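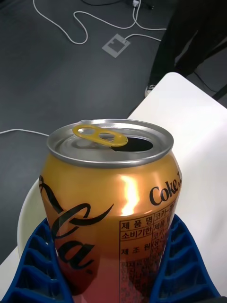
Neuzugang Nummer 193 in der Dosensammlung, und ich freu mich wie ein Kind! Cola aus Korea, oben goldgelb und nach unten hin immer rötlicher. Im Regal stehen bei mir sonst hauptsächlich rote und silberne Cola-Dosen, da knallt die richtig raus.

Am meisten mag ich ja den Verschluss. Gelbe Lasche auf silbernem Deckel. Ich hab so viele Dosen, bei denen sich außen jemand richtig Mühe gegeben hat und obendrauf sitzt dann die Standardlasche. Hier passt sie farblich zum Rest, ich könnte das stundenlang anschauen (mach ich auch).

Und ja, sie ist offen, bevor wieder die Fraktion "nur ungeöffnet ist sammelwürdig" kommt. Bei mir sind alle Dosen offen. Volle Dosen lagere ich nicht mehr, seit mir im Keller mal eine undicht geworden ist und drei Kartons verklebt hat. Wer das einmal weggewischt hat, versteht mich.

Der Schriftzug ist schwarz statt weiß, steht dem Gold viel besser, finde ich. Daneben nochmal "Coke" in fetten Druckbuchstaben und darunter so eine Tabelle mit Produktangaben, alles auf Koreanisch und winzig klein.

Ich kann kein Koreanisch, aber bei den Tabellen kommt man mit Abtippen und Nachschlagen erstaunlich weit. 제품명 ist der Produktname, 소비기한 das Verbrauchsdatum, 제조원 der Hersteller. Die drei Wörter erkenne ich inzwischen ohne Zettel. Bestellen könnte ich damit in Seoul trotzdem nichts 😅

Gefunden hab ich sie über die Tauschliste bei Kasex. Panagiotis Stojanovska hatte zwei davon und wollte dafür meine doppelte Limo von Uler, die mit dem verrutschten Druck. Fairer Tausch! Das Porto war teurer als beide Dosen zusammen, aber gut, das kennt ihr.

Weil gleich wieder gefragt wird — so mach ich die Dosen sauber: lauwarmes Wasser rein, ein winziger Tropfen Spüli, schwenken, raus, dreimal nachspülen. Dann kopfüber aufs Abtropfgitter und über Nacht stehen lassen. Außen nur ein weiches Tuch, kein Schwamm! Den metallischen Glanz habt ihr sonst ganz schnell runtergescheuert.

Etiketten oder Klebepunkte kommen bei mir nie auf die Dose. Ich leg ein Zettelchen mit der Nummer drunter, der Rest steht in der Tabelle: Land, Größe, Tauschpartner, Zustand. Klingt pingelig, aber ab 100 Stück wusste ich wirklich nicht mehr, was woher war.

Jetzt das eigentliche Problem: Wohin damit? Das Fevel-Regal ist 210 cm hoch und bis oben hin voll. Sortiert nach Farbe oder nach Land? Nach Land müsste sie neben die japanischen, nach Farbe zu den zwei Orangenlimos von Todorova. Ich schieb seit gestern Abend hin und her.

Update: Sie steht jetzt auf Augenhöhe, Tabelle nach vorne, Schriftzug zur Seite. Mein Freund meint, man dreht doch das Logo nach vorne. Der hat leider keine Ahnung.

Falls jemand von euch noch andere koreanische Dosen abzugeben hat, gern auch mit kleinen Dellen: schreibt mir! Zum Tauschen hab ich grad vor allem Eistee und viel zu viel Tonic.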